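A Friday at the Flostberg open day

Last Friday I went to the open day of Flostberg, the company behind the short video app which many of my colleagues now use for work. I manage the social media pages of Rondale, a small chain of garden shops, and I wanted to see how the people who build these features think about them. The train to Fostcombe was late, so I missed the coffee but not the first talk.

Gholamreza Golestani, who leads the team for comments, opened the morning. His subject was reply threads. Until May, every post in the app showed 3 replies under it, chosen by likes. Now the page owner can pin one reply and start a thread from it. He showed us the test version on the big screen, and it was fast, though the button is very small on my phone.

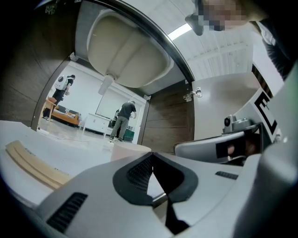
Can a page owner close a thread once people have started to answer in it?

The owner can close it at any moment, and the old answers stay readable, but new ones are refused with a short notice.

I was glad of this, as our spring sale thread ran for weeks after the sale was finished.

After this we were divided into groups. Mine was led by Vanderleia Moura from the moderation team. She explained how reported comments are sorted, and which of them go to a person. A comment can have 500 characters, and the long ones take more time than I had imagined, mostly when they mix two languages. I asked about Romanian, my own language, and she said that it is covered in the daytime only. I would have liked a better answer, but at least it was a clear one.

The group was friendly. Natanael Toledo runs a page for a cycling club with 617 followers, and he asked better questions than those of us who do this for a salary.
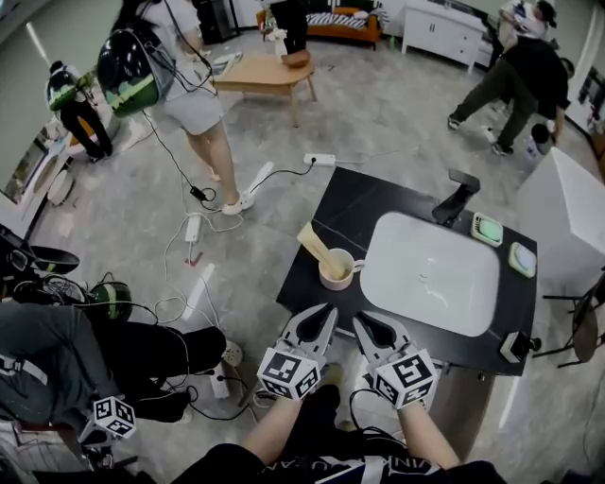 The afternoon: scheduling and numbers

Sebastião Camargo presented the new scheduling calendar. You can move a planned post to another day by dragging it, and the app warns you when two posts are too close. It does not yet save drafts between phone and computer - I asked twice, to be sure that I understood.

Then came Hodoroagă, the reporting tool. It is free for pages under 3000 followers and shows at what hour your readers save a post, which I find more useful than likes. The export is still only a table without charts. We finished at four o'clock and I walked back to the station with a full notebook.

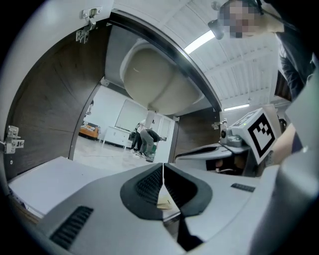
Under the basin, with the cabinet open.

I will try the pinned replies on our own page first, and the calendar after that. Tarcísio Andrade from the events team told me that the slides will be sent by e-mail to all who registered. Mine have not arrived yet.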